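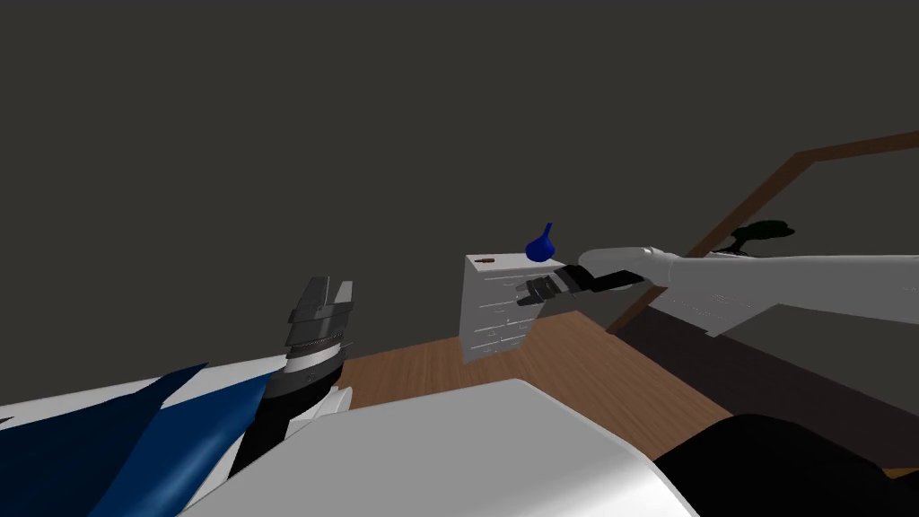
Bethel Birhane wrote back after reading the November edition that she would never again let two arms start moving before the drawer task had been tried with one, and that this chapter should say so on its first line. We have followed her advice. Try every drawer task with one arm before you use two.

Ornine Set-up Guide
Section 4: Working near furniture with two arms

4.1 What this section covers

The rules below apply to tasks where a gripper must come close to a cabinet, a chest of drawers or a similar piece of furniture. They apply in simulation as well as on the real machine. Many users treat the simulator as a place without rules, and later they carry the same habits into the laboratory. Please work in both in the same way.

For tasks at a table, see Section 3. For doors with hinges, see Section 5.

4.2 Before you start

1. Open the room in the Clamitbridge editor and check that the furniture stands flat on the floor.
2. Look at the top of the furniture. If there are objects on it, such as a vase, decide now if they stay. When they stay, they must be entered in the object list as "keep still".
3. Set the speed limit to 15 per cent for both arms.
4. Move the second arm to its rest position and lock it.
5. Check that the stop key answers. Press it once, read the message, and release it.

Note: The speed limit returns to its old value when you load a new room. Set it again each time.

4.3 Approaching the front of the drawers

1. Choose the arm which is on the same side as the drawer you want to open.
2. Bring the gripper to the waiting point, with the fingers closed. The waiting point is in front of the furniture and never above it.
3. Turn the wrist until the fingers are in line with the handle.
4. Open the fingers only as wide as the handle needs.
5. Go forward in small steps. After each step, read the contact value in the side panel.
6. If the contact value changes before the fingers reach the handle, stop and go back to the waiting point. Do not try to correct the path from where you are.

CAUTION: Small handles are difficult to see from the robot's own view. Use the side view for steps 5 and 6 – the robot's view alone is not enough.

CAUTION: Do not pass the wrist over an object marked "keep still", even when the path planner says that the path is free. The planner calculates with the shape of the object at rest. It does not know how the object behaves if the furniture shakes.

4.4 Adding the second arm

You may unlock the second arm when the one-arm task has run 9 times without a contact warning. The runs must follow each other. If one fails, begin the count again.

1. Keep the gripper of the second arm lower than the top of the furniture.
2. Leave its fingers pointing away from the first arm.
3. Give it one job only, for example to receive what the first arm takes out.
4. Run the task at 15 per cent again before you raise the limit.

Note: Message 624 ("shared space") means that both arms have asked for the same place. It is not an error of the machine. Answer it by moving the waiting point of the second arm, and do not switch the message off.

4.5 Keeping a record

Write one line for each series of runs: the room file, the arm, the speed limit, the warnings, and the name of the person at the stop key. Failed runs are also written down. At Prarkunness the sheet is kept beside the stop key, and we recommend this.

If a "keep still" object has moved, even a little, the run counts as failed although the drawer was opened correctly.

Changes to this section: step 6 in 4.3 was rewritten by Monique Caron. The text for message 624 was corrected by Killian Pons. Revised April 22, 2020.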